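Polyester tablecloth keeps its fold lines after a cool wash. Can the creases be taken out without an iron?

Asked by Wendance in Laundry and Fabric Care
547 views, 3 answers

I have a round tablecloth, 100% polyester according to the label, with a printed floral pattern on cream. It was stored folded in a drawer from November until last week. There are two sets of creases: a cross through the centre from the original packaging, and a second set from my own folding, which is less regular.

So far I have tried the following. A 30 degree wash on the synthetics programme, 800 rpm spin, line dried. No change to the packaging creases, slight improvement in the others. Then a damp tea towel laid over the centre crease overnight with books on top. No change.

The care label shows an iron with one dot and a crossed-out tumble dryer. I do not own an iron and would prefer not to buy one for a single cloth. I do have a hand-held garment steamer (Skoltine, the small one with the 15 minute tank). The instructions say nothing about table linen.

Questions are whether steam at that output is enough for polyester, and whether the print is at risk.

3 answers

Margarida Tavares
Accepted answer, 23 votes

Polyester is heat-set in the factory. If a fold is pressed in during packing, washing at 30 will not shift it, as the fibre stays too cool to relax. You need either a hotter wash or local heat. Check the wash symbol first. If it allows 40, use 40 with a reduced spin, 400 rpm or none at all. A fast spin on a half-empty drum puts in new creases while you are trying to remove the old ones.

The steamer should be enough. Procedure:

Hang the cloth over a shower rail or a door with a clean towel under it, so that the crease runs vertically. Do not steam it flat on the table. Moisture collects underneath and can mark a varnished top.

Work from the back of the fabric. Keep the steam head 2 to 3 cm away and move it slowly down the crease, holding the cloth taut below it with the other hand. Keep that hand out of the steam. Two or three passes, then leave it hanging until it is cool. If you move it while warm it will take whatever shape you put it in.

Printed polyester is normally steam-safe from the back. Test on the hem anyway.

Mine is a similar type, round, cream ground, small flowers and leaves, with a heavier printed border. I treat it this way twice a year.
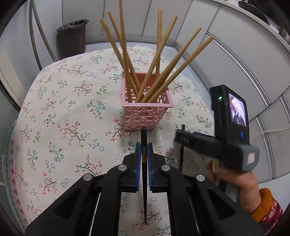
My cloth in use, with the chopstick basket.

For storage, stop folding it. Roll it on a cardboard tube, print side out, and stand the tube in a cupboard. Fold once only if the tube is shorter than the diameter, and put a rolled towel inside the fold.

Granddale
4 votes

Just put it on the table and leave it. Mine dropped out by Thursday. Heavy dishes on the worst bits.

Comment from Wendance: I had it on the table for nine days before posting. The weight of the overhang does pull the outer part flat but does nothing for the middle.

Pfeiffer_288
1 vote

Tumble dryer on low with a wet flannel, 10 minutes, take it out straight away. I know the label says no. I have done it with three cloths, and one came out with the hem puckered where the thread had shrunk and the fabric had not. So two out of three. White vinegar and water in a spray bottle is also often recommended. I tried it on polyester and saw no difference from plain water.

Comment from Margarida Tavares: I would not advise the dryer where the label forbids it. The puckered hem is a common result and cannot be pressed out afterwards.

Comment from Wendance: Steamed from the back as described, hung over the door. The irregular creases went on the first pass. The centre cross needed four and is still faintly visible in side light. Print unaffected. Used one and a half tanks. Accepting the first answer.

Comment from Margarida Tavares: The remainder should reduce after the next wash if you go to 40. Hang it with the cross off the line, so that it does not dry over the same fold.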